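The Round Table

Hanna had the cloth folded before the elevator doors opened. It was the paisley one, the one Oleksandra had left in the drawer with a note that said use this. There had been a yellow one before it, and a sponge before that, and both had gone into the trash with no note.

The table stood on the fourth floor, by the glass railing. Everyone at Prastalex ate there, though the lunch room was on two. They ate there because you could see down into the atrium and know who was coming back from where. By four o'clock the table had rings on it, crumbs, and sometimes a smear of something red that had been left to dry.

She put the cloth down in the middle and reached for the spray.
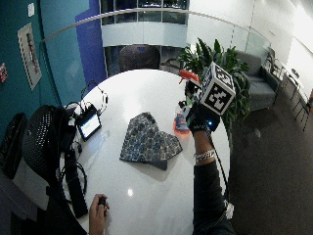 Blue cloth and orange-red spray head, fourth floor.

It was Tuesday, February 20, 2024, and the table was going to be sold. The email had come in the morning. The lease on the floor ended in June, the new office in Rey had its own furniture, and anything with a number on it was going on a list. The table was number 507. The sticker was underneath, where Hanna had found it with her fingers a long time ago and taken it for gum.

She had not expected to care. It was a white table. It showed every mark and it was too wide to wipe from one side. She had to do the near half, walk around, move the chair that was tucked in there, and do the far half. Then she had to come back, stand by the mesh chair, and look across at a low angle, and there was always one streak she had missed.

She asked at lunch what they wanted for it. Paraschiva looked it up on her phone. The list said 1,000, and delivery was extra.

"For that?" Hanna said.

"It's a good table," Paraschiva said. "It's from Flanach. New, it was 1,824."

Hanna thought about her kitchen in Clavville. It had a square table with one short leg, and under the leg there was a folded bus schedule. She thought about the stairs, which turned twice.

She refolded the cloth so the clean side was out. One corner would not go under. It never did.
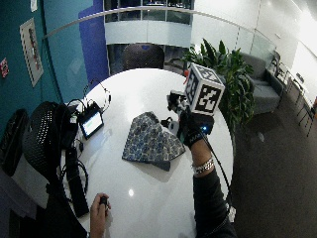 Hot water would do it, Matúš said, and she could throw the spray away. His mother had used hot water and newspaper on everything and died with clean windows.

"That's glass," Hanna said. "This isn't glass."

"It shines like glass."

"It shines because of the spray."

He considered this and went back to his desk. A minute later he returned and asked if she was really going to buy it. She said she hadn't said so. He said Paraschiva had told him. He had a cousin with a van, if it came to that, and the cousin owed him for a refrigerator.

Hanna said she would think about it. She had 9 days, according to the email, and then the list went to a dealer.

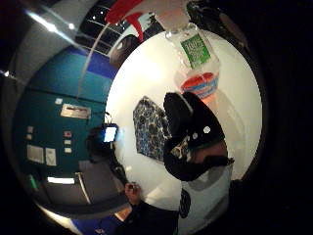 Jolanta Ostrowski, contributing writer

The trouble with wiping a table was that people put their things on it. Coats, bags, a cup with a blue band around the rim, a plastic bottle with a green label. Hanna had a rule that she didn't move anybody's things. She wiped up to them and around them and left an island where each one had been.

That evening she broke the rule. She picked up a coat by the collar and hung it on a chair. She moved the cup and the bottle to the windowsill by the stairs. The notices on the teal wall she left alone, though one was about a bake sale that was over.

Then she did the whole table at once, the near half and the far half, and went around a second time with the dry side.

Oleksandra came by with her bag already on her shoulder.

"You kept the cloth," she said.

"You wrote use this."

"I meant for the mugs." She looked at the table. "Well, it works. Are you taking it?"

"It won't go up my stairs."

"Have you measured?"

Hanna had not measured. She got the tape out of the supply closet and they held it together, one on each side, with the end of it slipping off the curve every time one of them leaned in to read. They got three different numbers. Oleksandra wrote down the biggest on the back of the bake sale notice and told her to check the landing first, before she did anything about the van.

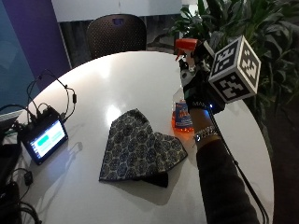

The spray and the patterned cloth, late in the day.

Hanna put the paper in her coat pocket. She had one more pass to do, where the tape had left a mark.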